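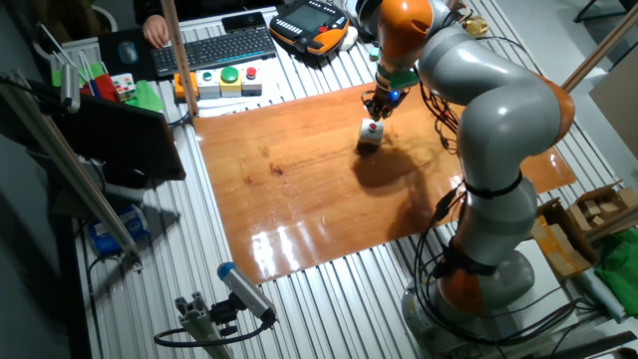
The Hattar Repair and Care Service accepts wooden household items from residents and returns them cleaned, re-oiled or refinished, according to the treatment agreed at the counter. The questions answered on this page are those most often put to our staff. Most enquiries concern boards and table tops with a glossy orange-brown finish, similar to the board with the small white box and its red button standing on it, and much of the guidance has been written with that type of surface in mind. Owners of painted or veneered items should speak to us before booking.

Which items may be brought in?
We accept chopping boards, serving boards, shelves, stools and small table tops in solid wood. Items must be clean, dry and free of woodworm. We do not accept musical instruments, picture frames or anything with upholstery attached.
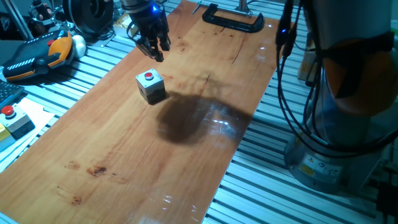
Answers prepared by Chun-yin Chuang, Service Manager
Section: Wood care

Can dark stains be removed?
In many cases they can be made lighter. The result depends on how far the stain has gone into the wood. A brown spot on a varnished board may lie in the finish only, and will then come away when the finish is taken off. Marks that have reached the grain are treated with a mild bleaching solution, and a faint outline may remain. Staff will give an opinion when the item is handed in, but cannot promise a result.

My board has a thin crack. Is it worth repairing?
A fine crack that follows the grain can usually be filled and sealed. Boards used for raw meat or fish are not repaired in this way and should be replaced. Cracks that pass through the full thickness of the wood are assessed separately, and a further charge may apply.

How much does the service cost?
The standard charge is £19 for each item up to the size of a large chopping board. Table tops are charged at £43. Payment is taken on collection. Holders of a Homeo household card receive a discount of 10 per cent on the standard charge.

How long will the work take?
Please allow two weeks. Oiled items are often ready sooner, while varnished items must be left to harden fully before they are released. The workshop is closed throughout August and no items are accepted during that month.

When may I collect my item?
Collection is from the Heser Street counter on Friday only. Please bring your receipt - items cannot be released without it. If another person is collecting for you, a signed note is also required.

How should I look after the item at home?
Wipe the surface with a damp cloth and dry it at once. Do not soak it or place it in a dishwasher. Oiled boards should be given a thin coat of food-safe oil whenever the wood begins to look pale. Varnished surfaces need no oil, but hot pans should always be set down on a mat.

Do you sell oils and waxes?
The counter keeps a small stock of Jetov board oil and plain beeswax. Both may be bought without booking a repair.

Contact the service desk | © Hattar Repair and Care Service | Back to top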